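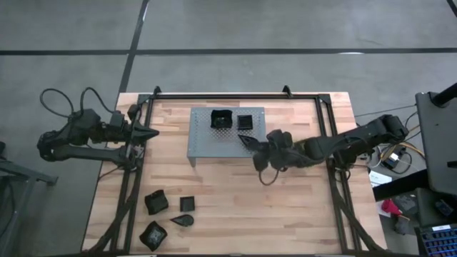 About Gelldale Water Testing

Gelldale is an independent laboratory that tests drinking water from private wells, small shared systems, and buildings with their own storage tanks. We do not sell filters, softeners, or treatment chemicals, and we take no commission from companies that do. The laboratory reports what is in the sample and at what level. Decisions about treatment stay with the customer.

What we test

The standard well panel covers 36 parameters. It includes total coliform and E. coli, nitrate and nitrite, pH, conductivity, hardness, alkalinity, chloride, sulfate, fluoride, and a set of metals that includes lead, copper, arsenic, iron, and manganese. The short panel covers 11 parameters and is meant for annual checks on wells with a full result already on record. Single tests can be ordered for any item on either list.

We do not test swimming pools, wastewater, or bottled products offered for sale. We also do not test for radon in air, although radon in water can be added to a standard panel if the sample is taken in the glass vial supplied for that purpose.

How a sample is handled

Each kit contains separate bottles for bacteria, metals, and general chemistry. The bottles are not interchangeable. The bacteria bottle contains a small amount of powder that neutralizes chlorine and should not be rinsed out. The metals bottle is acidified at the laboratory after it is received.

Samples are logged at the receiving bench, where temperature and fill level are recorded. A bacteria sample that arrives more than 30 hours after collection is rejected and a replacement bottle is mailed without charge. Chemistry samples have longer holding times, which are printed on the label of each bottle.

For lead and copper, the customer chooses between a first-draw sample, taken after the water has stood in the pipes for at least six hours, and a flushed sample, taken after the tap has run for five minutes. The two answer different questions. First draw reflects the plumbing inside the house; flushed is closer to the water in the well or main. If only one can be taken, we suggest first draw from the kitchen tap.

Reports

Chemistry results are normally issued nine working days after receipt. Bacteria results are issued as soon as incubation is complete, and a positive E. coli result is phoned through the same day. Every report lists the result, the unit, the reporting limit, the method used, and the drinking water limit where there is one. A result below the reporting limit is shown with a "less than" sign and should not be read as zero.

Reports and sample records are kept in Sarnen, our records system. Customers can download earlier reports from it and compare results for the same well over time. Records are kept for ten years. They are released to the account holder only, unless the law requires otherwise or the account holder asks us in writing to send a copy to someone else.

Quality control

A blank, a duplicate, and a check standard are run with every batch of metals. If the check standard falls outside its limits, the batch is repeated before any result is released. Balances, pipettes, and incubators are checked on a written schedule, and the logs can be inspected by appointment.

Background

The company began as a two-room laboratory serving farms in the Gaber valley, where nitrate in shallow wells was the main concern. Metals testing was added later, followed by the mailed kits, which now make up most of our work. We moved to the present building in August and reopened the receiving counter there in September 2022. The old drop box at the feed store is no longer in use.

Visiting and contact

The counter accepts samples from 8 a.m. to 3 p.m. on working days. Bacteria samples are not accepted on the day before a public holiday. Kits can be collected at the counter or ordered by mail, and orders of 50 or more kits for well surveys are priced separately. Please quote the kit number in all messages; it is printed on the lid and on the sample form.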